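Simulated practice pays off for small-parts picking

A robot that has done nearly all of its learning inside a computer is getting remarkably good at picking up small, awkward bits and pieces, according to new results from the Gorport lab.

The method is called Binder, and it tackles a problem that anyone who has dropped a handful of screws will know well. Small parts rarely land neatly. They end up at odd angles, close together, sometimes in shadow, and a robot trained on tidy rows soon gets into trouble. Binder gives the arm a different layout every time it practises, with the light, the table and the background all changed as well.

The team built 2777 of these practice layouts over the winter. Each one puts a few small pieces on a tabletop in a virtual storeroom and leaves the arm to work out which to go for first, and from which side.
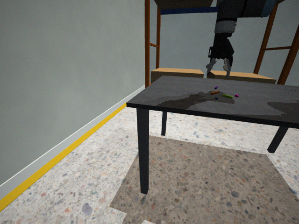
A simulated Binder layout, with the gripper open and five small coloured pieces scattered on the dark tabletop.

What makes the results so exciting is how well the practice carries over to a real arm. In tests that finished in March, the lab ran 577 picks on a real bench, using parts the software had never met. The arm lifted the right piece at the first try in 78 per cent of them. An earlier version, trained with fixed lighting and a plain background, had struggled to manage half.

"We kept making the shadows worse, and it kept getting better," said Palesa Mokoena, who leads the work. "I really didn't expect the lighting to matter so much. Dark pieces on a dark table were our biggest headache last year, and now they're the ones I most enjoy watching."

The new version is quick to train, too – up to two days on the lab's own machines, so the group can try an idea early in the week and see how it did before the week is out.

There is still plenty to do. Very thin parts lying flat remain difficult, and the arm can be slow to choose when two pieces touch. Mokoena's group is now working on a second stage, named Sethi, in which the arm will nudge pieces apart before it tries to grip them. The practice layouts will be shared with other labs through the Uronar collection later in the spring, along with the full bench results.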